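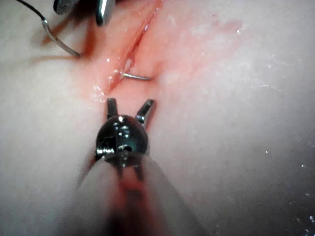
연습용 조직 패드의 절개부와 휜 봉합 바늘, 아래쪽은 벌어진 기구 턱

Redik Wattimena 봉합 작업 키트

제품 > 자동화 평가 장비 > 소형 매니퓰레이션
읽는 시간 4분 · 공유 9

Wattimena는 로봇 팔이 작고 무른 물체를 얼마나 다룰 수 있는지 시험하는 작업 키트입니다. 연습용 조직 패드, 휜 바늘, 봉합사, 패드 고정판, 작업 지시서로 구성됩니다. 로봇 본체와 기구는 포함되지 않습니다. 사람이나 동물에게 사용하는 의료기기가 아니며 연구와 교육용으로만 판매합니다.

용도

집안일이나 공장 잡일을 기계에 맡길 수 있느냐는 문의를 자주 받습니다. 수건 개기, 단추 달기, 전선 끼우기, 자루 입구 꿰매기 같은 일입니다. 이런 일은 대부분 눌리면 모양이 변하는 물체와 가는 실이나 선을 함께 다룹니다. 봉합은 같은 어려움이 손바닥만 한 면적에 모여 있는 작업이어서 팔과 제어기의 수준을 가늠하기에 편합니다.

당사 시험실에서 확인한 현재 수준은 다음과 같습니다. 사용한 팔과 제어기에 따라 결과는 달라집니다.

바늘 집기: 바늘이 정해진 자리에 놓여 있으면 자동으로 됩니다. 바늘이 패드에 반쯤 박힌 상태에서는 잡는 각도를 자주 틀립니다.
바늘 통과: 절개부가 곧고 패드가 고정되어 있으면 대체로 됩니다. 패드가 불룩하게 올라온 곳에서는 바늘이 얕게 들어갑니다.
바늘 옮겨 잡기: 기구 두 개가 모두 필요합니다. 사람이 중간에 개입하는 경우가 많습니다.
실 당기기: 힘 조절이 문제입니다. 덜 당기면 틈이 남고 더 당기면 패드가 찢어집니다.
매듭: 처음부터 끝까지 자동으로 하는 것은 아직 권하지 않습니다. 원격 조작으로 진행하십시오.

단추 달기나 천 수선을 기계에 통째로 맡기려는 분께는 아직 이르다고 답하고 있습니다. 같은 자리에 같은 부품을 놓는 현장 작업이라면 검토할 만합니다. 물건의 위치가 매번 바뀌는 가정에서는 준비 작업에 드는 시간이 사람이 직접 하는 시간보다 길었습니다.

사양

패드: 고무질 표면, 무광, 절개 있음 또는 없음 중 선택
포장 단위: 패드 20장
바늘: 휜 바늘, 재사용 가능
고정판: 네 모서리 나사 고정, 책상용 클램프 별도
작업 지시서: 한국어, 영어
기록 양식: 시도, 성공, 중단, 사람 개입 항목

품번 2722는 절개가 있는 패드이고, 품번 2963은 절개가 없는 패드입니다. 주문서에 품번을 적지 않으면 절개가 있는 것으로 보냅니다.

사용 시 주의

금속 기구의 관절부는 빛을 강하게 반사합니다. 카메라로 바늘 위치를 찾는 경우 조명을 옆으로 옮기고 노출을 낮추십시오. 표면에 물기가 있으면 작은 반사점이 생겨 바늘 끝으로 잘못 인식되기도 합니다. 붉은 염료를 쓰면 패드에 착색이 남고 세척해도 완전히 빠지지 않습니다. 착색된 패드와 새 패드의 결과를 한 표에 섞지 마십시오.

바늘은 사용 전후에 개수를 확인합니다. 휘어진 정도가 달라진 바늘은 폐기합니다. 패드는 접어서 보관하지 마십시오.

함께 쓰는 제품

Pillwood 천 작업 키트: 수건 개기, 지퍼 올리기, 주머니 뒤집기. 가정용 작업을 먼저 시험하려는 경우에 맞습니다.
Triltari 조립 작업 키트: 나사 분류, 커넥터 삽입, 케이블 정리. 현장 작업용입니다.

기록 양식은 세 키트가 같습니다. 한 대의 팔로 여러 작업을 돌려 보고 비교할 수 있습니다.

주문과 교환

재고가 있으면 주문 후 9일 이내에 출고합니다. 개봉하지 않은 패드는 교환됩니다. 바늘은 개봉 여부와 관계없이 교환되지 않습니다. 학교와 연구실은 견적서를 먼저 요청하십시오.

내용 수정 2/10/18. 매듭 항목과 조명 주의 사항을 고쳤습니다.

태그: 로봇 팔, 봉합 패드, 가사 자동화, 현장 자동화
댓글 0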